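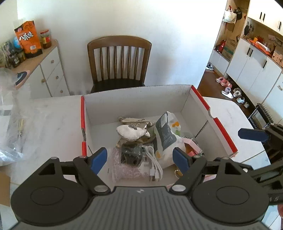
Dorothy Tunstall wanted to know if any of this was ever going to fold a fitted sheet, and if it wasn't, she said, then what had she put her good coat on for?

I told her to hush. We'd only been at the Trustuver open day long enough to get our stickers, and already Stuart Nuttall was looking over at us with the smile of a man who has 26 more visitors to get through before lunch. Dorothy doesn't hush, though. She's been my neighbor on Furnival Street since before my divorce, and I've never once seen it work.

"Sheets are hard," Stuart said. "Sheets are really hard. Today is boxes."

So, boxes! Or one box, anyway, on a white table, full of the kind of thing that lives at the bottom of my own kitchen drawers. I'd expected a big metal arm behind glass (I blame the flyer, which had lightning on it). What we got was a pair of grippers you hold in your own hands and work yourself, reaching in and taking hold of things, so that later on a robot can learn from how you did it. Stuart went first. He was good. He had this slow, polite way of going in, like a man reaching past somebody at a buffet.

"You're letting it go by the corner," Dorothy said.

"I'm sorry?"

"The packet. You want it by the middle. By the corner it swings."

He stopped, and I got ready to apologize — I keep a few apologies ready when I'm out with Dorothy — but he just held the grippers out to her. The whole line behind us went quiet. She gave me her purse, then her scarf, then her coat, and I stood there like a hat rack while she flexed her fingers.

Now, what you have to know is that Dorothy worked the packing floor at Skamell for most of her life. Chocolates first, then light bulbs, then chocolates again. She once told me she could close 356 boxes before the morning bell and still have time to fight with her supervisor. I'd always figured she rounded up. 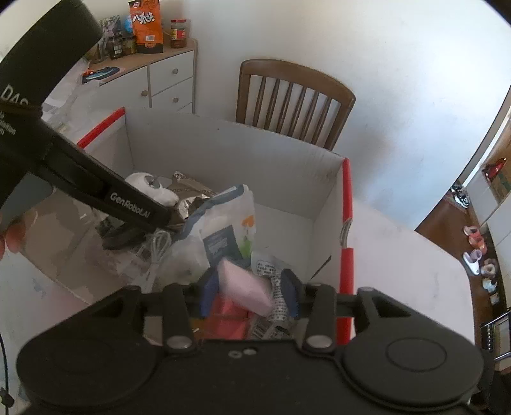 Holding the pink one, Hendham open day.

I don't round up anymore. She leaned in and her shoulders dropped and she looked, I don't know, thirty-five. She didn't talk, either. I can't remember another stretch that long without her talking. A kid by the door asked his mom if the lady was the robot, and his mom said she didn't think so, sweetie.

When she was done she put the grippers down and wiped her palms on her skirt.

"It pinches late," she told Stuart. "You have to start before you want to."

He'd gotten a pen out by then. He asked her to say it again, and she did, and then she told him some other things, about wrists mostly, and about never looking at your own hands. The line had to be sent off to get coffee.

On the bus home I asked if she'd enjoyed herself. She was looking out at the car wash.

"He wants me back in April," she said. "I told him I'd come for the sheets."

Then she asked for her scarf, and I had to admit I'd left it on his chair.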